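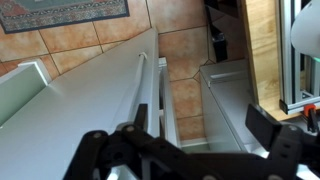

June 17, 2019

Arm notebook, carrying on from the wrist rebuild. Writing this fast before I forget which way round everything went back on.

Gripper is back together. Linkage screws on the left side had worked slack again, so both out, cleaned, threadlock, back in. Medium stuff this time. If it comes undone after this it's the plates that are worn and I'll have to cut new ones. Fingers open and close by hand with no grating. Slight stiffness near full open, always been there, leaving it.

Camera bracket: old one flexed. You could see the picture wobble every time the wrist stopped, and the drawer-edge finder hated it. New bracket is thicker and sits a bit further back so both fingers stay in view when open. Costs us a strip along the bottom of the image that's just gripper. Fine. Mask it and move on. Ese wanted it higher so we'd see over the fingers, but then it fouls the cable at full roll. Tried it, it does.

Power up, homed first go. Wrist joint homed on the second go after I'd put the connector in properly (my fault, not the code).

Zero offsets for the gripper, new values:
closed 950
open 2807
old closed value was something else entirley, crossed out in the config, don't put it back

Thing to remember: Tondetti board keeps its own copy of the limits. Change the config AND write to the board, or it goes back to the old numbers at next power up and shuts the fingers on themselves. Lost half an evening to that.

Drawer job. The plan is still: arm comes over the cabinet, gets a finger behind the top of the drawer front, pulls, lets go, backs off, reports. No pinching. Pinching was Rilley's idea from the spring and it works on a bench but not on a drawer with nothing much to grab.

Finding the edge is the hard part. Everything over there is white or pale grey, and in daylight the top edges go bright and the sides nearly match the cabinet. The floor helps a lot more than I expected. Terracotta against white is dead easy to pick out, so now it looks for a strip of orange first and then works out which white thing is on either side of it. Grout lines confuse it a little. Blurred them out, better.

Still gets muddled by the rail. Long, white, straight, lies at a slant across the view, so of course it thinks it's a drawer edge. Options:

- wrap of dark tape on the rail (ugly, quick)
- throw away any line with a round profile (clever, slow, I'd be at it till Christmas)
- tell it where the rail is and ignore that region

Going with the third for now. Tape if that fails.

Also the little white hook on the end of the rail. Keep clear of it. Added a no-go box round it in the planner, bigger than it needs to be.

Rug. Far enough off that the arm won't touch it but the pattern throws up masses of corners and the tracker grabs them happily. Cropped out for the drawer job. Might want it back for working out position later, it's the best texture in the room. Note to self: if anyone shifts the rug after that, all bets off.

Frame. The extrusion is better since the black corner bracket went on, less racking when you lean on it. Orange clamp is on the lower member, leave it where it is please. Wood panel is staying too. Want to get some kind of stop on the shoulder so it can't swing into the wood at speed, at the moment it's software only and I don't trust my own software that much.

Motion test, nothing in the fingers, slow speed. Over the cabinet, hold, open, close, open, back. Log is run 1523. Overshoot at the hold point is smaller than with the old bracket but there's still a nod. Dropped the acceleration on the wrist and it mostly went. Ran the same thing a few more times and got position error of up to 2 mm at the fingertip, measured with the ruler and a bit of card so take that for what it's worth. Good enough for hooking a drawer. Not good enough for Clasar's cup thing, he'll have to wait.

Stopped there, didn't do an actual pull. The wrist motor was warmer than I like and I want a proper current limit set before it goes pulling on furniture.

Effiong cable has a nick in the sleeve by the elbow. Only the sleeve. Taped. Order a new lenght anyway.

Next, in no order:
current limit on the wrist, start low
write the limits to the board (AGAIN, check it took)
rail mask tested with the light going, late afternoon
softer pad on the wide finger, rubber sheet is in the tin with the belts
Ese Shehu has the small hex keys, get them back
back up config before touching anything

If you run it before I'm in: slow speed only, hand on the stop, and don't press home with the arm over the cabinet. It goes down before it goes back. I'll change the order when I get a minute.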